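木台面和一堆罐头:我的储藏间整理小图集

八月里闲下来几天,总算把储藏间收拾了。说是储藏间,其实就是厨房后面那条窄窄的过道,地是灰的,墙也没怎么刷,灯还有点暗。去年从Rerthorpe搬过来的时候箱子往里一塞就没管过,罐头、玻璃瓶、面粉袋子全挤在一起,想找个番茄罐头得先搬开三样别的东西。这次我下了决心,全部清出来,擦一遍,再一样一样放回去。

先说台面吧,因为好多人在上一篇下面问。是拼条的实木台面,浅色的,一条一条颜色都不太一样,有的偏奶油色,有的像蜂蜜,还有几条明显深一些。我是在Potgieter的尾货区看到的,标价2,000,跟老板磨了半天,最后1,884拿下(就便宜了这么一点,但是我高兴!)。送货另外收了200,这个没磨下来。

有人问要不要上油。我上了,用的是食品级的木油,薄薄擦了两遍,中间隔了一晚上。第一遍的时候我贪心倒多了,表面黏黏的,拿旧T恤来来回回蹭了好久才好。第二遍就学乖了,布上沾一点点,顺着木条的方向走。角落那里要多按几下,不然颜色会花。

架子是另外配的,Stekeck家的,600一组,我只买了一组,放在过道尽头。层板可以调高低,我把最下面一层留得特别高,放米桶和那个大砂锅。装的时候有一颗螺丝怎么都拧不进去,后来发现是我把左右两块板装反了,拆了重来,一个下午就这么没了。

然后就是罐头。我囤罐头是有点毛病的,打折就买,买了又忘。这次清出来才知道家里有那么多鹰嘴豆,而玉米居然一罐都没有,我明明记得买过的呀。过期的也有,最老的那罐标签都快掉光了,摇一摇声音也怪怪的,直接扔了。剩下的我都先搬到木台面上,矮的跟矮的放,一样大小的可以叠起来,叠两层就好,再高我就不放心了,以前倒过一次,砸到脚趾,疼了一个星期。

分类我试过好几种。一开始按日期,快到期的放前面,道理上很对,可是做饭的时候谁有空去看日期啊,手忙脚乱的,抓到哪罐是哪罐。后来改成按用途,豆子一边,鱼一边,水果和椰奶再一边。这两天又觉得还是看盖子和标签颜色最快,蓝的放一块儿,别的再说, 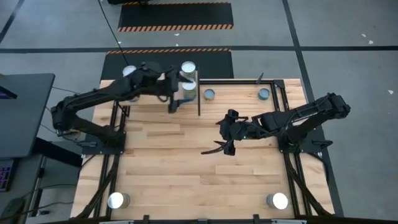

反正远远扫一眼就知道该往哪边伸手。缺点是有些牌子换包装特别勤,上个月还是绿的,这个月就变红了,那就只好跟着挪。我在架子边上贴了张纸条,写着每一层放什么,铅笔写的,改起来方便。

还有几个小地方顺便说一下。罐头搬回架子之前,我会用微湿的布把盖子擦一遍,不然开罐的时候灰全掉进去,想想就不舒服。擦完一定晾干,有一次我偷懒没晾,层板上印了一圈锈,到现在都没弄掉,拿小苏打搓过,淡了一点点,就那样吧。如果你家的台面也是木头的,放重东西的时候记得抬起来再挪,别拖,我那条深色的木条上已经有一道了,自己看着心疼。

玻璃瓶还没弄完,装干蘑菇和香料的那些,标签还得重新写。我在Climham那家杂货店看中一种方口的瓶子,盖子是软木的,下次去要是还有货就搬几个回来。面粉也想换成密封的桶,夏天放纸袋里真的不行,我这里又潮。

大家家里的罐头都是怎么放的?尤其是过道很窄的那种,给我留言呀,我想抄一抄。上次有位朋友说可以横着躺放,前面加一条挡板,我还没试,怕它们半夜滚下来。

2018年8月28日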